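The drawer we all have, and why I've stopped fighting mine

I gave up a whole weekend to sort out the odds and ends in our house, and I'd like most of it back
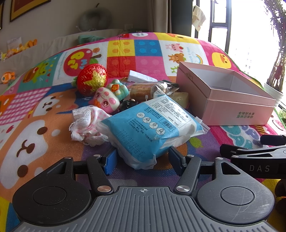 4 min read

My mother-in-law kept a biscuit tin of keys. When she moved out of the house in Predport, where she'd lived since she was married, we found 62 of them in there, and she could tell us what two of them opened. One was the back door. The other was for a shed that came down in the eighties.

We laughed about it all the way home, and then I went to look for the scissors and had to take out a bicycle bell, a candle, three sorts of string and a tape measure before I could get at them. I stopped laughing quite so much after that.

So in July I decided to do something about it. I'd read the books (well, I'd read the first half of two of them) and I knew the rules. You get everything out. You put it all in one place, you look at it, and you're meant to be so shocked by the size of the heap that you change your ways on the spot. I wasn't shocked at all. I was delighted! There was the good tin opener. There was the little brush for cleaning the coffee grinder, which I'd replaced in the spring and then lost again.

My husband came through, stood there for a bit and asked whether we were moving. Then he sat down and started picking things out as well, and that was the morning gone.

I rang my old friend Kianoush Salehi about it, mostly to complain. Kianoush spent 17 years clearing houses for other people, working out of a lock-up behind the station, and has seen more kitchen drawers than anyone I know. I thought I'd get a telling-off. "Everyone's got one," he said. "I've done big houses with a room for the boots and a room for the flowers, and they've all got the drawer. It's the tidy ones that worry me. You open it and there's a pen in there, and you think, where's the rest?"

He reckons you can tell what a family has been up to from the layers. Batteries and takeaway menus near the top, then birthday candles, then the small flat spanner that came with the cot. Under that it's foreign coins and things belonging to people who don't live there any more. He never liked tipping one straight into a sack. He used to put the contents in a shoebox and hand it over at the end of the job, and more often than not that was the box they took home in the car while everything else went in the van.

I've thought about that a lot. Our own bottom layer turned out to hold a ticket for the Andidance summer show, from the year my daughter was a raindrop and walked off halfway through to find me. I'd have sworn I'd thrown it out. She's at college now and says she has no memory of being a raindrop, and would I please stop bringing it up.

Not everybody is as gentle on the subject. Siamak Arabzadeh runs the hardware shop on Ranjbar Street and sells me drawer dividers, and his view is that a house needs 4 small boxes and a label maker. Fixings, string, batteries, and one for "don't know". I asked how full his own "don't know" box was and he went off to serve somebody else.

I did buy the dividers. They lasted until the end of August. The trouble is that a divider wants you to know what a thing is before you put it down, and at ten past six, with the pasta boiling over and the doorbell going, I don't want to be asked. I want to pull something open, drop it in and shut it again with my hip.

What I've ended up with is a bit of a muddle. The string has its own jar, and I'll admit I love the jar. Batteries live in the hall. Dead pens go in the bin the moment they die, which has made more difference than anything else I tried – I must have been keeping the same dry biro since before we had the kitchen done. Everything else goes back in the drawer, in any order it likes.

I kept the keys, too. They're in the same tin, on top of the fridge, and last week I added one of my own. I think it's for the old garage.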